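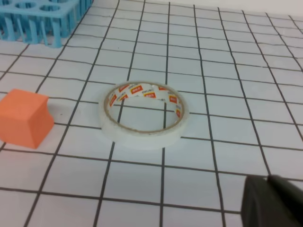

Mounting tape vs VHB for acrylic lobby letters

kernline
Quoting a job for a dentist office, 24 letters, quarter inch acrylic, painted drywall. Customer doesnt want holes. Tape only or tape plus silicone? Last set I did with tape only and two letters came down over the holidays. Not doing that again for free.

bigsquint
Tape plus silicone. Always. Tape holds it while the silicone cures, silicone holds it after that.

Thérèse Turcotte
Depends on the paint. If it's that scrubbable matte stuff nothing sticks. Wipe with alcohol, wait, then do a test patch and leave it overnight. I did a set for Esfahani Dental in January on eggshell, tape only, all still up.

bigsquint
One month isn't a test

Thérèse Turcotte
Never said it was. My oldest tape-only set is from 2019, same method.

plotterdad
Studs. Just stud mount it. Takes a paper template and a drill, customer will get over the holes

kernline
Landlord won't allow it, its in the lease. Already asked

plotterdad
ok then put the letters on a backer panel and hang the panel on a cleat. Four holes max, easy patch when they move out

kernline
Hm. Four holes might fly. What are people paying for backer? Stavico wants 966 for the size I need, cut and painted, seems nuts

mudflap_graphics
966 is nuts. Cotard does the same sheet way less but you paint it yourself. Freight to Kandombridge was 80 last time I ordered, no idea where you are

bigsquint
Cotard sheets come scratched half the time. Check before you sign for it

mudflap_graphics
never had one scratched – maybe your driver

Thérèse Turcotte
Panel is a different look though. Did the customer OK that? Some people really want the letters right on the wall.

kernline
Sent her a mockup, waiting. If she says no I go tape and silicone and put a line on the invoice about the paint. Around 100 extra for the second trip if I do a test patch, think thats fair?

plotterdad
Fair. Put it in writing before you go out there

bigsquint
and don't put silicone near the edges, it squeezes out and you'll be picking it off for an hour. Dots in the middle of the strokes

kernline
Update, she's fine with the panel but wants it the same color as the wall. Anyone know if latex holds on PVC without primer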